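Small Guesthouses in Tranville: How Rooms Are Described and Booked
Project report, Hospitality and Tourism, second year
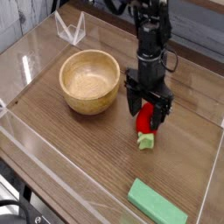
Introduction

Tranville has one hotel and a scattering of guesthouses and rental cottages. Our group wanted to know how the small places present themselves to guests, and whether what they write matches what a guest has to ask before booking. We chose this topic after a class exercise in which we tried to book a room for a family and could not find out from the listing how many beds it had.

Method

We picked 7 listings for places with fewer than five rooms. For each one we read the full text on the owner's own website and on Pandolura, the regional booking site. We filled in the same sheet for every listing: beds, bathroom, stairs, parking, breakfast, pets, check-in time and cancellation terms. We then wrote to all the owners with a short list of questions. Four replied by email and 2 of those also let us visit.

The visits were to the Fehr guesthouse, near the old mill, and to the Tutov cottage on the river road. Both took place in November, when neither had guests staying.

Results

Every listing gave a price and a maximum number of guests. The maximum was often hard to use. In 2 listings it included a sofa bed in the living room, and this was only mentioned at the end of the text. Stairs were the item most often left out. The Fehr guesthouse has a steep flight up to the bedrooms, and the owner told us guests with heavy bags are sometimes surprised by it. She now mentions it on the phone but had not added it to the website at the time of our visit.

Breakfast was described in the most detail. Owners wrote about local bread, eggs and homemade jam, sometimes at greater length than about the room. When we asked which questions guests send most, breakfast did not come up. The replies named parking, late arrival and whether a dog is allowed.

Check-in times differed between the two sites for the Tutov cottage. The website said 3 p.m. and Pandolura said 4 p.m. The owner had changed the time after hiring a new cleaner and had updated only one of them.

Discussion

Most of the missing details are short facts that would take a line each. The owners we talked to wrote their texts when they opened and have changed little except the prices. They also said that the form on Pandolura has no field for stairs, so it has to go in the free text, where they prefer to write about the house and the garden.

Our sample is small and only covers one town. We also did not speak to any guests, so what we know about their questions comes from the owners. A second group could send a short survey to people who have stayed in Tranville during the summer and compare the answers with our sheets.

Sources

Owner websites and Pandolura listings, read in October and November. Email replies from owners. Notes from the visits, kept in the group folder.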